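How Do You Teach a Robot to Pick Things Up?

Think about the day you learned to tie your shoes. Maybe a grown-up put their hands over your hands and moved your fingers slowly. After many tries, you could do it alone.

Robots can learn in a similar way. At the Toston learning lab, people show robots what to do, again and again. This is called "teaching by demonstration." A demonstration is when you show something and do not only explain it.

Two ways to show

The first way is by hand. The teacher holds the robot arm and pushes it gently along the right path. The motors become soft, so the arm is easy to move. All the time, the robot's computer writes down where each joint is. A joint is a place where the arm can bend, like your elbow.

The second way is by remote control. The teacher stands a little away from the robot and holds a controller. When the teacher's hand goes left, the robot's hand goes left. When the teacher squeezes, the gripper closes. This feels strange in the beginning! Your eyes must look at the robot while your own hand is moving in the empty air. 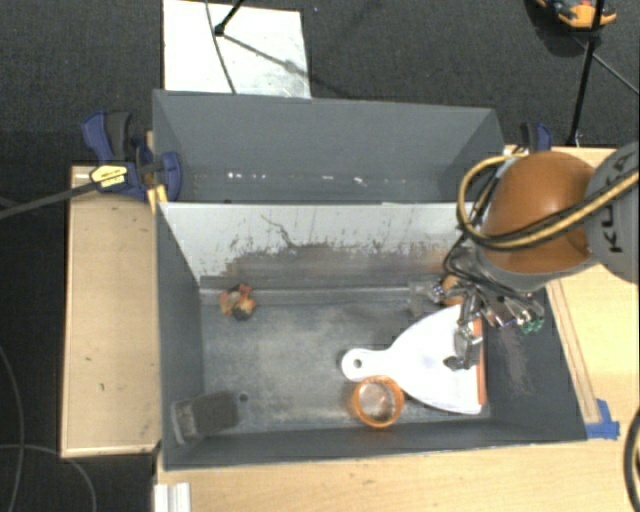 The robot's gripper hangs over a bin with a white dustpan and an orange cup inside.

Why use ordinary things from the house? Every object asks a different question. A cup is round, so where should the fingers go? A dustpan is wide and flat on one side, but it has a handle. You know this without thinking. The robot does not know it yet – it has only numbers and camera pictures.

One time is not enough

If you show the robot a task only one time, it will copy exactly that one time. Then you move the cup a little, and the robot closes its fingers on nothing. So the teacher must put the things in new places and start again.

In a project named Drurkano, two teachers worked with one robot for 63 days. They made 1,865 demonstrations. In some of them the teacher made a mistake and dropped the object. Those ones were marked, so that the robot would not learn the mistake too.

After this the computer looks for what is the same in all the good tries. This part is called training, and it can take the whole night.

Try it at home

You need a friend, a scarf, a box and a plastic cup.

Put the cup in the box. Your friend wears the scarf over the eyes and is the robot. Hold your friend's wrist and guide the hand to the cup. This is teaching by hand.

Now let go and use only words: left, right, down, close. Is it slower? Change places and try again with a spoon.

Words to remember

Gripper: the hand of a robot.
Joint: a place where the arm bends or turns.
Demonstration: showing how a task is done.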